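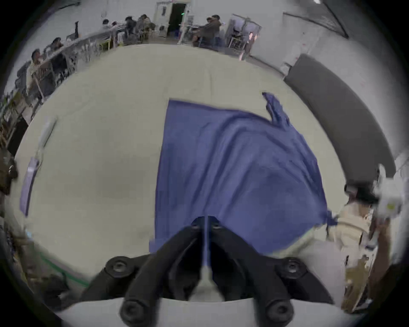
Ticket 1155
Queue: Household and Textiles
Product: Bandholm folding table, cream top
Subject: Blue fabric will not lie flat, fold flat or stay folded
Status: Open (reopened twice)
Priority: Low (set by you), High (set by me)

Customer, 09:10
I bought the Bandholm table because your website said it was a "perfect surface for laundry, sewing and crafts". I have now tried the laundry part. Put a piece of blue cloth on it, smooth it out, turn round to get the next thing, turn back, and the creases have returned, running corner to corner as if someone had ruled them in. One end also creeps towards the edge and hangs over. I would like to know whether the table is sloping or whether I am.

Support, 11:42
Thank you for contacting Tevureck. Please confirm that the table is fully unfolded and that all four legs are locked. Please also confirm the fabric was dry when placed on the surface.

Customer, 12:05
Unfolded, locked, dry. I have been an adult for some time.

Support, 14:30
Thank you for confirming. Please place a spirit level on the table, once lengthways and once across, and tell us what you see.

Customer, 16:20
Borrowed a spirit level. Bubble in the middle lengthways. Bubble in the middle across. So the table is level and my case is weaker than I had hoped. The cloth still wanders. I enclose no measurements as it won't hold still for them.

Support, 16:55
As the table is level we consider the matter resolved. Ticket closed.

Customer, 17:01
Reopened. I don't consider it resolved. I consider it level.

Support (second line), Saturday, 10:15
Hello, I've picked this one up from my colleague. A few questions which should have been asked earlier:
1. What is the fabric? Cotton, jersey, something stretchy?
2. Is anything else on the table while you are folding?
3. Do you iron first or fold first?

Customer, 10:40
1. The label has been through the wash so many times it is now a blank ribbon. It came from Istetti, in the sale, and it stretches if you look at it.
2. The usual. Lavender strip I was going to use for a trim and haven't. A green cable along the edge. Assorted clutter at one end which I'd rather not itemise on a ticket.
3. Is that a trick question?

Support (second line), 11:20
Not a trick. Stretchy fabric that was pulled out of shape while drying will try to go back to the shape it dried in. If it dried over a rail, the crease across the middle is the rail. Smoothing with the flat of the hand stretches it, you let go, it shrinks back and takes the hanging end with it. A slick table top makes this worse, and the Bandholm top is slick. I'm told this is a feature.

Please try the following:
- Clear the table. All of it, including the end you don't wish to itemise.
- Put down an old cotton sheet or a thin towel as a base.
- Lay the cloth on the base and lift it into place by the corners. Don't drag it.
- Pat it down from the middle outwards. No sweeping.
- Sort out any part that sticks up or sideways before you make the first fold. If you leave it for later it ends up inside and makes a lump.
- Bring the overhanging end back on to the table first, then fold in half, then half again.
- Put something flat and heavy on top for 10 minutes. A large book will do.

Customer, 13:35
Cleared the table. That took up most of the time and has brought to light a pair of scissors I replaced in March. Used a towel. Lifted, patted, did not sweep. First fold good. Second fold acceptable. For the weight I used the Vörös catalogue, all 2000 pages of it, which I knew would come in useful if I never ordered anything from it.

Customer, 13:52
Took the catalogue off. The cloth is flat apart from one corner, which has come back up like a dog's ear. I can live with the corner.

Support (second line), 14:10
Glad to hear it. For the corner, a cool iron with a damp cloth between. I've added a note to article 131 in the help pages, "Fabric slides on table top", which until now said only "Check legs".

May I close the ticket?

Customer, 14:25
You may. Please reopen it when I get to the fitted sheets.

Status: Closed
Resolution code: Not a table fault
Customer rating: 4 out of 5. Point taken off for the legs.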